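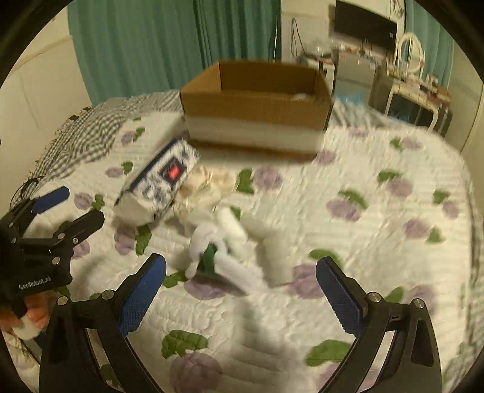 Last updated: 27 Dec 2025

Setting up your guest list in Keder Planner

Before you start, do put the kettle on – a list of up to 200 names takes a little while, and it's much nicer done in one sitting.

1. Open Guests and choose New list.
2. Type each household on its own line, with the children last.
3. Pick a meal for every guest. Blank meals show in red.
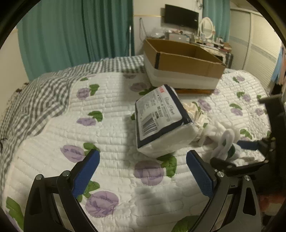

4. Press Share and add your venue's email address.

Note: your venue can read the list but can't change it.

Caution: deleting a household also removes its seats from the table plan, so please save a copy first.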